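**Relbridge tidies up, starting with the bin**

01/03/2023 — The shared room at Stellness, long admired for its ability to swallow a phone charger whole, is being put in order. Hortensia Giraldo, who drew up the plan, has allowed 15 minutes a day for it and a budget of £63, most of which remains unspent.

Cables are the first item on her list. They have had the run of the floor since June, and the power strip by the little wooden table has become a kind of local landmark. 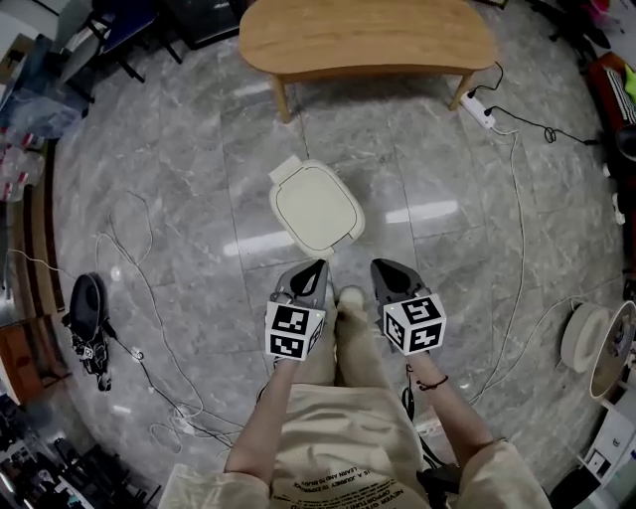
Giraldo wants every lead coiled, labelled or claimed within 10 days. Anything left after that goes in a box, and the box goes to Yesenia Carhuamaca, who is known to be strict about boxes.

The bin has proved more divisive. One party holds that a lid should be shut, the other that a lid is one more thing to touch while holding a teabag. A poll drew 76 replies, a better turnout than the last fire drill managed.
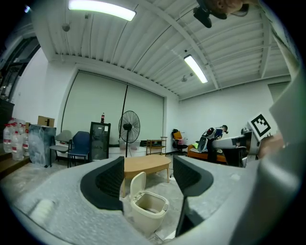
Shut won, narrowly. Carhuamaca, who voted for open, says she will respect the result "for now" and has asked for the chairs to be discussed next — in particular, whether they need to stand in a row like a dentist's waiting room. Suggestions may be left at the front desk.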